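Ticket: Right arm stops short on second pick after planner update
Project: Harko bimanual cell, Stestham lab
Component: motion planning / gripper state
Opened: 13/04/2022
Priority: medium
Status: resolved, follow-up open

Summary
After moving the cell to the new planner build, the right arm picks its first block without trouble and then refuses the approach to the next one. The planner returns "start state in collision" and the task node retries until it times out. The left arm is not affected. Rolling back to the January build makes the error go away, but we need the new build for the dual-arm scheduling, so rolling back is not a fix.

Environment
Two arms on one table, one planning scene shared between them. Block poses come from the Barar perception node over the usual topic. Scheduling is done by the Christodoulou task layer, which hands each arm a goal and waits for a result. No hardware was changed during the update. Gripper firmware is the same as before.

Steps to reproduce
Start the cell with the default launch file. Load the colored block task. Let the right arm take a block and lift it. Send any second goal to the right arm, including a plain move to home. The error shows up on 12 of 37 runs, and never on the first pick.

Log from a failing run
[planner] right: start state in collision
[planner] contact: right_finger_link / object_3
[task] right: plan failed, retry 1
[task] right: plan failed, retry 2
[task] right: goal aborted

What we checked first
Joint calibration on both arms: fine. Table height in the scene: matches the measured value. Collision padding on the fingers: we dropped it to zero and the failure rate did not move, so padding was ruled out. Camera to base transform: redone from scratch, no change.

We then recorded the planning scene next to the live camera view and stepped through both together, from the close command to the first rejected plan. 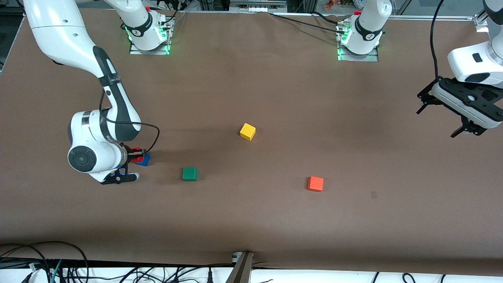
The contact pair in the log always names the finger link and whichever object was picked last. That pointed at the attach step. When the gripper closes, the task layer asks the planner to attach the block to the wrist and add the fingers to its allowed contacts. In the old build this was one blocking call. In the new build it is asynchronous, and the task layer does not wait for the reply.

Meanwhile perception keeps publishing. If a pose update for the same block arrives between the attach request and the scene commit, the planner adds the block back as a free object in the world. It now exists twice: once attached to the wrist, and once as an obstacle sitting between the fingers. Every plan from there starts in collision — the error message was correct the whole time.

The left arm was idle in the runs we used for testing, so its clean record meant nothing. With goals sent to both arms, it fails the same way.

Fix
Two changes, both in the task layer. The attach call now waits for the scene commit before it returns. Object IDs that are attached to an arm go on an ignore list, and perception updates for them are dropped until the detach is confirmed. We also raised the attach timeout to 3 seconds, as the old value was too tight when both arms commit at once.

Result
37 runs repeated with the same task file, no start state errors. Cycle time went up slightly from the extra wait, which we can live with.

Still open
If a block slips out of the fingers, its ID stays on the ignore list and the planner does not know it is back on the table. The gripper width reading should be enough to catch this. Moved to a separate ticket — please don't reopen this one for dropped blocks.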